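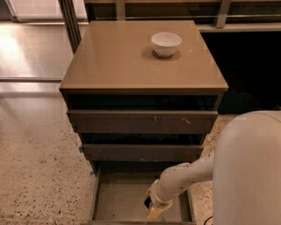

Drawers first, top last. I did it the other way for years and then wondered why there was grit on my nice clean surface five minutes later. Every time you yank a drawer open, something shakes loose, so leave the top for the very end and you only wipe it once.

I start with the bottom drawer and work up. Pull it all the way out, empty it onto a towel, and get the corners with a dry paintbrush before anything damp goes near it (a cheap one-inch brush is perfect, and mine lives in the cleaning bucket now). Crumbs, hair ties, a screw that belongs to who knows what... it all ends up in the front corners. Then a barely damp cloth, and leave the drawer open while you do the next one up. Please don't have all of them hanging out fully loaded, though! A tall chest can tip, and you want it strapped to the wall if there are kids in the house.

Dark drawer fronts show every little pale scratch. My friend Hayley Bramwell swears by rubbing half a walnut over them, and on small scuffs it does help a bit. For deeper ones I use a brown wax stick, warmed in my hand, then buffed with an old sock. Try it on the underside of something first.

Now the top. Clear off what you can, and keep one small bowl out for the odds and ends you find as you go. I use a plain cereal bowl and go through it at the end with a cup of coffee.
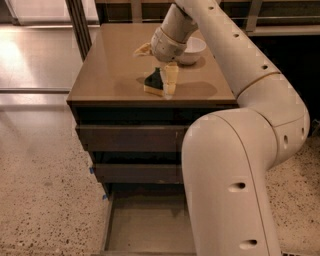

About sponges: the yellow foam side is fine on a shiny finish, the dark scrubby side is not. I learned that on a Surnavwood side table and I can still find the spot when the sun comes in. One drop of dish soap in a bowl of warm water, squeeze the sponge until it stops dripping, wipe with the grain, dry right away with a soft towel. For sticky rings, lay a damp cloth on them for a minute and they'll usually lift without any scrubbing at all.

If you feel the need to sand out a bad mark, go 2000 grit or finer, very lightly, and only on real lacquer. I've done it twice and held my breath both times.

Wait until everything is bone dry before the sweaters go back in.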